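17 Nov 2018

Dye notebook, walnut hull batch, second week. I have the shop to myself today and the radiators have finally kicked in, so I'm writing this up properly instead of on the back of a seed packet (sorry to anyone who tried to read the last one).

Where we left off: the hulls from the Skeltwood tree had been soaking in rainwater, lid on, stirred when someone remembered. The liquor is now very dark and smells like a wet basement with a bit of fruit in it. I skimmed the fuzz off the top and strained everything through an old pillowcase, then squeezed, then strained again. Lost more liquid to the pillowcase than I'd like. Next year I'm going to bag the hulls before they go in, like tea, and skip all that.

Wool for this round is the Tulia two-ply, the undyed one from the big box, not the cones. I scoured it last night with a little dish soap and left it in the pot to cool by itself. It came out softer than the last lot and still a touch greasy near the ties. The ties were too tight again! I know I write this every time. Loose figure eights, four per skein, and leave a finger's width of slack. I cut two of them off and retied them wet, which was a miserable job.

Weights, dry: 338 grams of wool for the whole batch. I split it into a plain half and an alum half. The alum half got its mordant bath on the stove before breakfast, kept under a simmer, then off the heat with the lid on. Walnut doesn't need alum, as everyone keeps telling me, and they're right, but I want the two side by side for the shade card because the April batch had that weird yellow cast and I never worked out if it was the alum or the hulls being old and dry. Fresh hulls this time, same alum out of the same tub, so if the yellow comes back I'll have a pretty good suspect.

Dye bath went on at low heat with both halves in separate pots. I brought them up slowly, and I do mean slowly, it took most of the morning. Held at 70 Celsius on the dial thermometer. The dial one reads a little lower than the glass one and I've stopped arguing with either of them, I just write down which one I used. Dial.

First look after an hour: plain half is a warm tan, kind of like a paper grocery bag. Alum half is a shade redder, no yellow that I can see, but the light in here is terrible after lunch and I don't trust my eyes on browns under the tube lamps. I pulled a short end from each, rinsed them and hung them on the line by the window.

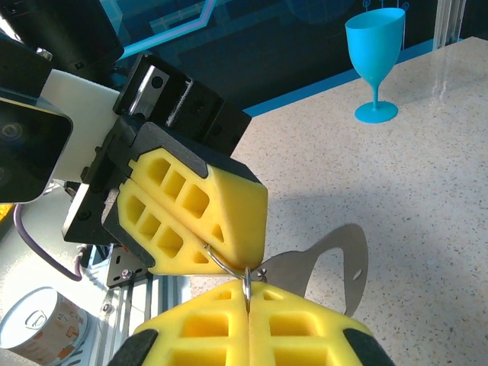
Left a reply from Karkis waiting all week and finally read it over lunch. Karkis thinks I'm rushing the cooling, and that the real color in walnut comes overnight with the heat off and the yarn still sitting in the pot. Lifting it out warm gets you tan, leaving it until the next day gets you proper brown, and no amount of extra heat makes up for the missing night. Also that I should quit poking it.

Fair enough. I've been lifting warm because I only had the one big pot and someone always wanted it. Now that we have the second one (dented, but it holds water) there's no excuse. So both halves stay in until tomorrow, burners off, lids on, a towel over each. I've put a note on the lids in marker. Please don't lift them to check, I've already checked plenty for everybody.

One thing I do disagree with Karkis on is the rainwater. We tried the tap side by side in April and the tap batch was flatter and grayer, no contest. Our pipes are old and I'd bet there's iron in there. That reminds me, the iron afterbath. I want to try it on one small skein from the plain half only, a very weak one, in the enamel pan with the chipped handle and NOT in either dye pot. Iron gets into everything. If you use the wooden spoon with the notch in it, that is the iron spoon now, forever, please don't put it back in the jar with the others.

Smell notes, since somebody asked: much better than last year. I think the lid made the difference. Last year's barrel got rained in and had leaves in it, and a slug, and by the end you could smell it from the gate.

The Tuominen sample cards came back from the window test too, I'd forgotten all about them. 22 cards, half of each one covered with black paper since spring. Madder held up really well. Weld too, more than I expected. The onion skin ones faded to a sort of weak tea on the open side, even the ones that had looked so bright when we pinned them up. Walnut barely moved, which cheers me up given what's sitting on the stove. The logwood one is a sad story and I'd rather not use that recipe again for anything meant to last. I've written the results on the backs in pencil and put them in the flat drawer, in order, more or less.

Money stuff, quickly. A new tub of alum was 26 dollars with shipping and should last through to spring if nobody spills it. We're low on dish soap and cotton string. The pH strips are all gone except for the box that got damp, and those read the same color for everything including vinegar, so into the trash with them.

Second look, late afternoon: no lifting, I just tipped the lids a crack (yes, I know). Both baths still look almost black, so there's plenty left in them. I'm planning to run an exhaust bath on Monday with the odd skeins and maybe that cotton tape, mostly to see if cotton takes anything at all without a tannin step first.

The short ends on the line are nearly dry and have come up lighter than I thought, the way wool always does. Plain one is more beige than tan now. Alum one has kept a little pink in it that I really like - I'd make a whole sweater in that.

To do tomorrow: lift both halves, let them drip over the sink, and air them a good long while before the first rinse. Rinse in rainwater if the barrel isn't frozen. Weigh dry. Cut pieces for the shade card and label them before they get mixed up on the table. Then the iron skein, last, with the window open.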